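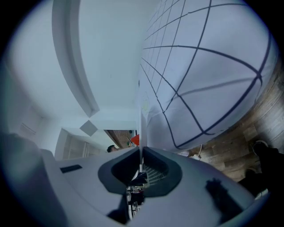 Can I use a study guide edition for a book report if the page numbers don't match the class copy?

Asked in Books and Reading > School and Study Help

My daughter's eighth grade English class is reading a novel called Dorkdale, and we bought the Garnwood study edition used because it was cheaper and has chapter notes in the back. The rest of the class has the plain Astton paperback from the school. The story looks the same but the page numbers don't line up. The teacher wants page citations for every quote, and the reading schedule is by page ("through page 80 by the end of the week," that kind of thing).

Last week she stopped at page 80 in ours and the class discussion was about a scene she hadn't reached. Also, our copy is divided into 37 chapters and a friend's copy has 40. Is something missing from ours? Do I need to buy the other one? The report is due in May and she has already marked up this copy a lot, so I'd like to keep using it.

3 answers

Answer 1 (marked as helpful)

You probably don't need a second copy, but check the chapters first.

Look at the copyright page and the page after it. Study editions usually say there whether the text is complete, abridged, or adapted. "Complete and unabridged" is what you want. "Adapted for classroom use" means sentences have been changed, and then her quotes may not match what the teacher has.

The chapter difference doesn't prove anything is missing. Some editions count a prologue or an epilogue as chapters and some don't, and some run two short chapters together. Borrow the friend's copy for an evening and write down the first line of each chapter in both. If every first line in theirs can be found somewhere in yours, you are most likely fine. Check the last page of a few chapters too, as cuts tend to come in the middle or at the end.

For the schedule, have her write the ending sentence of each assignment on a bookmark. A classmate can text it to her. Going by page number won't work even if you find a formula, the notes and the larger type throw it off.

For the citations, she should cite the copy she used. The works cited entry names the publisher and year of that edition, and the page numbers go with that entry. Adding the chapter helps the teacher find the quote, something like (112; ch. 9). Have her ask the teacher before turning it in. Some teachers grade quotes against their own copy and will want those numbers.

One more thing. If she uses anything from the notes in the back, that is a separate source and has to be cited as one. The intro and the notes usually have their own author listed.

Answer 2

just get it from the library, problem solved. ours had like four copies of the paperback

Answer 3

I had the Garnwood edition of a different book, so I can't say about this one. Mine had the full text but the footnotes took up a third of some pages, so the numbering was way off by the end.

I would not rely on the chapter notes for the report. The ones in mine were mostly plot summary with two or three questions at the end of each, and a teacher who has been assigning the book for years will know them by heart. The Vaher guide is better for themes and characters if your library carries it. It goes by chapter and not by page so it works with any edition, but if your chapters are numbered differently you'll have to shift things over.

Comment from the asker

Thanks. The copyright page says complete text. We compared first lines with the friend's copy and theirs counts the three letters between the parts as chapters, and ours has them with no number. So it is all there. She is going to email the teacher about the page numbers.

Reply to this comment

Good. Keep the list of first lines, she can use it to convert the chapter numbers if the teacher says to go by the school copy.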